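Zelitz Opens Community Dining Room in Vemetley

May 27, 2025 – Vemetley
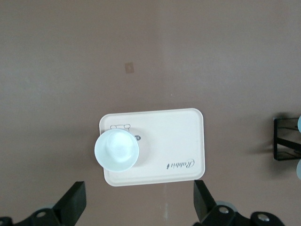

A cream-colored tray on a tabletop.

Zelitz today opened the Voyle Dining Room, a community meal service on Patus Street in Vemetley. The room seats 32 guests and will serve a hot lunch 4 days a week to residents of all ages. Guests pay what they can.

Renovation of the former post office finished in April. The work included a new kitchen, a step-free entrance and a small pantry where residents may collect dry goods. Zelitz expects to provide 500 meals a month during the first season, with menus planned in 3-week cycles.

The organization will review opening hours in the fall. Evening service – requested by many residents during the planning period – remains under consideration.

Menus and directions are available at the Zelitz office. Groups of more than six are asked to call ahead.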